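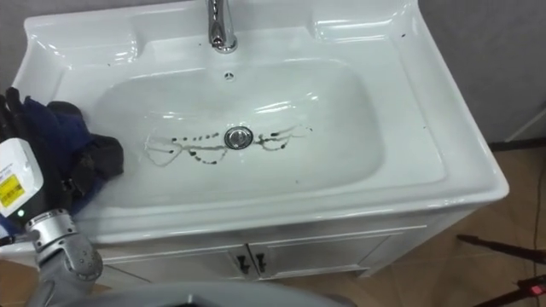 Item 2, sink task: dark marks across the basin, cloth in the hand at the left rim.

Fumcombe Household Automation Group
Minutes of the September meeting, Saturday, 10 a.m.

Ming-te Tsai in the chair. Minutes of the last meeting were approved with one correction: the laundry folding trial was at Milorstead, and the minutes had it at Drurkau.

1. Chores list
The list now stands at 35 chores. Members agreed to drop "general tidying" because no two people score it the same way. Loading a dishwasher stays on, with plates and cups scored separately.

2. Bathroom sink
Ming-te reported on the sink task. A run passes if the bowl, the drain ring and the countertop are all clean when a person checks afterward. Specks left on the counter count as a fail even if the bowl is spotless.

There was a long discussion about cloths. A bunched cloth covers less of the bowl than a folded one, and the curved back wall and the area under the faucet are hard to reach either way. One member asked whether a sponge would be allowed. Agreed that it would, but scored on its own line.

The chair's view was that wiping a flat counter is close to ready for home use and a basin is not. Two members thought this too gloomy - they would accept a slow machine if it could be left alone. No vote taken.

3. Shop floor
Tak sent a written update on shelf restocking. Boxes are going well, bags are not. The group asked for results over 100 picks before the next meeting, with dropped items listed.

4. Scoring sheet
The time limit for all wiping tasks is set at 6 minutes. Help from a person at any point is to be written down, including moving the cloth.

Actions
Ming-te to rewrite the sink scoring line and send it out.
Drurkau members to try the sponge version.
Tak figures to be chased.

Closed at noon. Next meeting at Milorstead.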